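Ceramics Workshop, Glaze Notebook
December, afternoon session
Entry kept by L. Barasa

Subject: Matte blue glazes, surface marks and cutlery scratching

1. Purpose of the session

The workshop has been asked to recommend one matte blue glaze for the tableware line next year. Two recipes remain under review, referred to in this notebook as Jukano and Stenach. Both were applied to test tiles and to small bowls from the same batch of clay. The present entry covers the comparison of surface quality only. Food safety testing is handled separately and will be recorded when the results come back from the outside laboratory.

2. Materials and preparation

Both glazes were mixed fresh in the morning and passed twice through the fine sieve. The Jukano bucket had settled hard overnight in an earlier trial, so a small amount of bentonite was added to the new batch. The batch sheet has been corrected. Stenach required no change.

Bowls were wiped with a damp sponge and left on the rack for 34 minutes before dipping. Each piece was held in the glaze for a count of 2 and drained over the bucket. Pieces that showed pinholes on the foot were rubbed down by hand and set on the lower shelf of the kiln.

A reminder to colleagues: the scale by the window drifts when the heater is on. Weights for this session were taken on the bench scale. Any batch weighed at the window in the past month should be treated as unconfirmed until it has been repeated.

3. Observations after firing

Jukano came out even across the tiles, with a dry surface that catches slightly under a fingernail. It breaks to a paler shade on raised edges. On the bowls the color was consistent inside and out, apart from one piece that stood close to the elements and shifted toward gray.

Stenach is the smoother of the two. The color is a little stronger and the surface feels closer to satin than to true matte. On vertical test tiles it moved more than expected, and a thick roll formed at the lower edge. The roll did not reach the kiln shelf, but the margin was small. Any further use of Stenach on tall forms will need a wider unglazed band at the foot.

The question of throwing lines was raised again. Mandagi, the restaurant that has expressed interest in the line, prefers that some trace of the ridges remain visible in the plate. A thick coat of either glaze hides them almost completely. A thin coat keeps them but lets the clay body show through at the rim. The preferred effect is a soft banding of lighter and darker blue across a broad, shallow plate, with no hard lines.
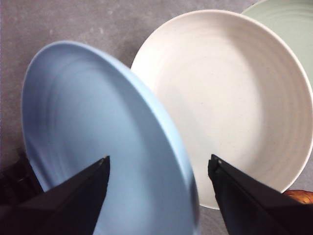
4. Scratch test

A stainless steel table knife was drawn across each glazed bowl under hand pressure, for 300 strokes per piece. The bowls were then washed in warm water with dish soap and dried with a cotton cloth.

Jukano showed gray metal marks early in the test. Most came away with a mild cleaning paste, although a faint shadow remained at the center of the bowls. Stenach marked less and cleaned fully. The result was the same on a second set of bowls from the top shelf.

It is recognized that hand pressure is not a controlled measure. The weighted sled formerly used for this purpose is missing its guide rail. A replacement has been requested through the Dasumer parts account.

5. Discussion

Stenach is the stronger candidate for plates that will be used with knives. Jukano has the better appearance, and its behavior in the kiln is more predictable. A small increase in silica may harden the Jukano surface without adding shine, and this should be tried before either recipe is set aside.

6. Actions

Mix a Jukano line blend in 10 steps of added silica and fire on flat tiles.

Repeat the Stenach vertical tiles with a shorter dip.

Place the gray-shifted Jukano bowl in the reference cabinet, labeled with its shelf position.

Check the thermocouple before the next firing. The last cone pack bent further than the controller reading would suggest.

Remaining Stenach glaze is in the covered bucket under the sink and should be stirred well before use.

L.B.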